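Clornton 5 review

The Clornton 5 went on sale in February 2020, and I have used it as my only phone for eight days. It replaces last year's model and keeps the same basic shape, with a glass back and a slightly curved metal edge. The buttons have moved to the left side, which took me a while to get used to.

The screen is good. Colors look natural with the default setting, and I could read email outdoors without turning the brightness all the way up. It does pick up fingerprints quickly. The fingerprint reader is under the glass and misses more often than I would like, mostly when my thumb is cold.

Battery life is the best reason to buy this phone. I got almost two days between charges with normal use – messages, maps, a few calls and some video in the evening. The charger in the box is slow, and there is no wireless charging. 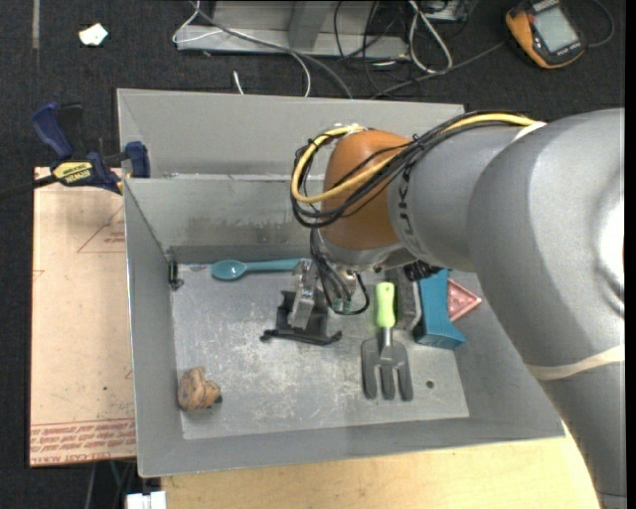 Robot arm reaching over a metal bin of small objects.

The main camera is quick to focus and handles mixed lighting fairly well. The wide camera is weaker. Straight lines bend near the corners and dark areas turn muddy. Linnea Strand, who edits our photo pages, tried both and said she would leave the wide one alone after sunset. Video is fine for short clips.

Clornton's software is still cluttered. There are two app stores, two photo galleries and a news panel that came back after I switched it off. An update is promised for March, but the company has not said what it will fix.

Call quality was clear on both ends. The single speaker is loud but thin, and my palm covered it when I held the phone sideways. The headphone jack is still there.

If you own last year's phone and the battery is holding up, I would keep it. Coming from something older, the Clornton 5 is a solid choice, provided you can live with the software.

Reviewed by Leif Haugen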